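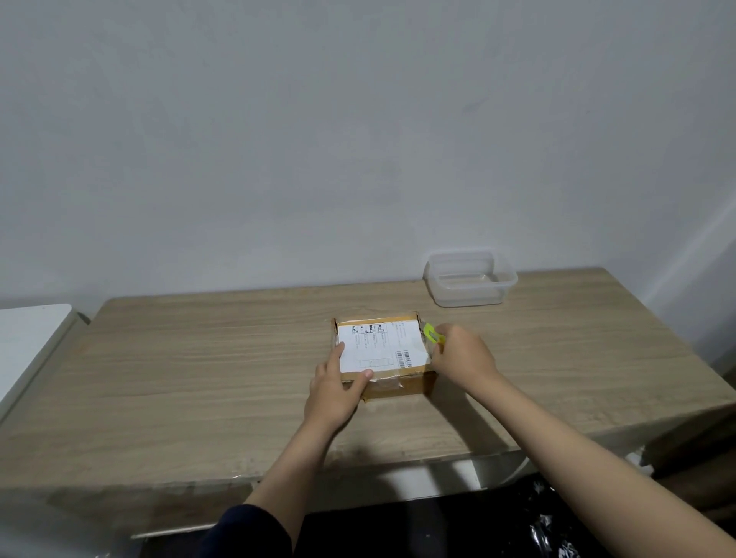 Zollgebühr für gebrauchtes Objektiv?

Ich habe bei einem Händler namens Srour außerhalb der EU ein gebrauchtes Objektiv für 314 Euro gekauft und soll jetzt 32 Euro nachzahlen. Der Karton ist klein und flach, das Versandetikett bedeckt fast die ganze Oberseite, aber einen Warenwert finde ich darauf nicht. Fällt bei gebrauchter Ware überhaupt etwas an? Und wo steht, wie sich der Betrag zusammensetzt?
Nélida Daza

Dorota Kaczorowski
Ja, gebraucht oder neu spielt keine Rolle. Einfuhrumsatzsteuer wird auf Warenwert plus Porto fällig. Der Paketdienst rechnet oft noch eine Pauschale für die Auslage dazu - die steht auf einem eigenen Beleg. Den Bescheid kannst du beim Paketdienst anfordern. Rechnung und Zahlungsnachweis aufheben.

Radatlow
war bei mir genauso, hab einfach bezahlt

Bruteo
32 Euro kommen mir eher wenig vor. Vergleich mal den angemeldeten Wert mit deiner Rechnung.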